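Woturley Lending Room Adds Kitchen and Play Shelf

By Eulalia Painemal

WOTURLEY - The lending room on Imance Street has opened a new shelf of kitchen and play items that families can borrow the way they would borrow a book. The shelf went into use on 12/09/2025, and the first sets left the building that same afternoon.

Until now the room has mostly lent out hand tools, folding chairs and cake pans. Requests for smaller household things picked up over the summer, mainly from parents of toddlers and from people who had moved into the Ocampo apartments with a suitcase and not much else. In August the room put a donation bin by the front door and asked for anything that could be washed and did not need a plug.

The bin brought in 1261 items by the time it was taken away. Many were duplicates and a fair number were too worn to lend. What was left has been sorted into sets, each kept in a drawstring bag with a paper tag.

Silviu Manole, who runs the room, said the sorting took longer than the collecting.

"Measuring cups were the worst of it," he said. "People give you a half cup and a third of a cup from two different families of cups, and then a week later the other half of the set comes in with someone else."

The cups and spoons have been grouped by what they measure. A borrower who needs to bake will get a full run of sizes, though the colors may not match. A blue cup may go out in the same bag as something red.

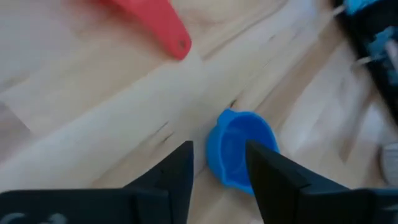 Mismatched colors are fine with Noreen, but she would like the sizes written on the tags in both cups and milliliters, as half of her recipes come from her grandmother and the other half from packages. Manole said the tags now in use show cups only and that the next batch will carry both.

Cups with a pouring spout are being kept apart from the plain ones. They are lent singly and may be taken out along with a full set. The room asks that all plastic items be washed by hand and dried before they come back. Handles that have cracked will not be repaired, and borrowers should say so at the desk so the piece can be swapped.

The play side of the shelf holds balls, stacking toys and bowls that are no longer wanted for food. Bowls were not part of the original plan. They were moved over after a Saturday drop-in at which the children ignored the toy bin and spent the morning with the kitchen donations, putting one bowl in another and setting a ball on top.

Play sets are put together by hand, and no two are the same. Most have a ball and a few things to stack or fill. The room has 11 of these bags ready. More will be made up as the remaining donations are checked for sharp edges and loose parts.

Zistard, the hardware store two doors down, gave the shelving and the bags. The store will also hold returned sets behind its counter on days when the lending room is closed. Borrowers using the store should hand the bag to a clerk and not leave it on the step.
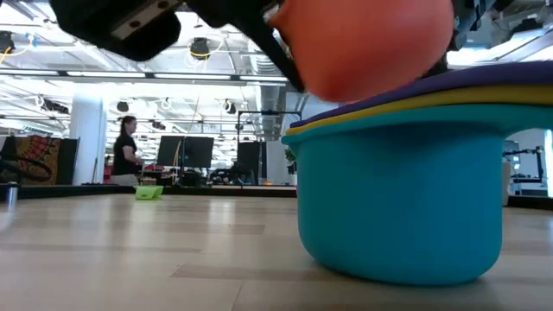 Page last changed: Friday, 4:40 p.m.

Bowls on the play side are marked with a dot on the underside of the tag and should not be used for serving food. Kitchen bowls have no dot. Anyone who finds an unmarked play bowl in a kitchen set is asked to bring it back for checking.

Loans run for three weeks and can be renewed once, in person or by phone, if there is no one waiting. There is no charge for residents of Woturley. People from outside the town can join for $6 a year. Lost pieces are not billed, but a borrower who loses a whole set will be asked to replace it with something similar.

The room's budget for the year includes nearly $2000 for household goods. Manole said most of that is still unspent and will go toward things that rarely turn up in donations, starting with kitchen scales and a few large mixing bowls with lids.

The lending room is no longer taking measuring spoons, plastic cups or small balls. It can still use nesting bowls of any size, rolling pins, sieves and cookie cutters. Glass is not accepted for either side of the shelf. Donations should be clean and can be dropped at the desk during open hours, which are 10 a.m. to 4 p.m. Tuesday through Saturday.

A printed list of the sets is kept at the desk and is updated each morning. Sets cannot be reserved online at present. Callers can ask to have one held until closing time on the same day.

The Saturday drop-in for children under five will continue through the fall in the back half of the room. Adults need to stay with their children, and the play sets used at the drop-in can be checked out at the end of the session.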